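Condongate > Engineering Notes > Control Software

Search this site Go

Release 2 of the Nedari motion planner has entered household testing at Zovcombe. This entry records the state of the software and the matters that remain open.

The planner now runs both arms from a single schedule. Earlier builds gave each arm its own queue, and a late message on one side could leave the two out of step. The table is entered in the collision model as a plain box with a fixed margin.

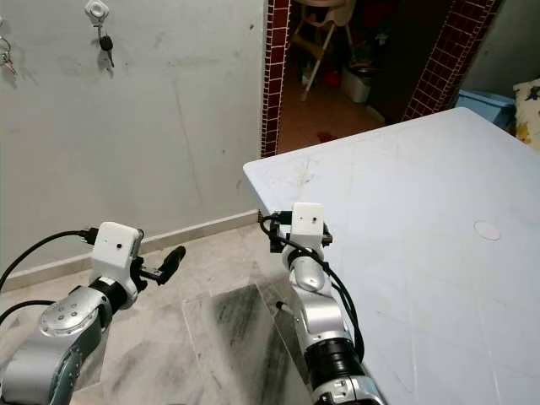 Timing was the larger part of the work. The control loop runs at 1000 steps per second, and the log writer has been moved to a separate process so that a slow disk cannot hold up a command. Gripper opening is sent as a single byte, with 255 as the upper limit – a convention inherited from the Siddiqui driver and kept for the present.

Perception is less settled. A bright television in a dim room affects automatic exposure, and depth estimates near polished marble require further filtering.
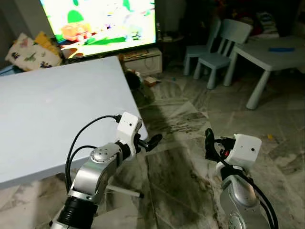

Exposure will therefore be locked at startup in the next build, with a manual override in the settings file. The regression suite holds 42 recorded paths, and any change to the planner must pass all of them before it is merged.
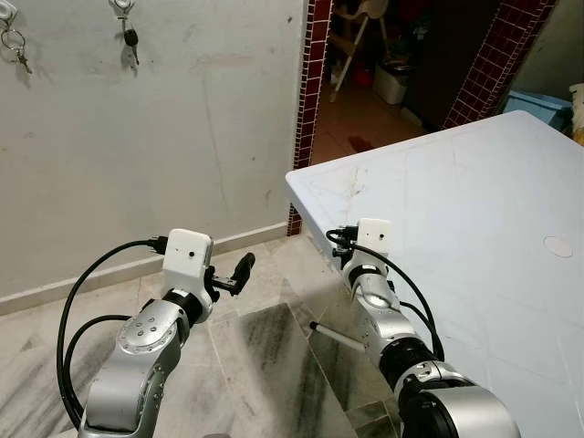

Calibration files should be regenerated after updating, as the older format is no longer read. The wrist offsets are now stored separately for left and right. Work on the replay viewer will resume in August.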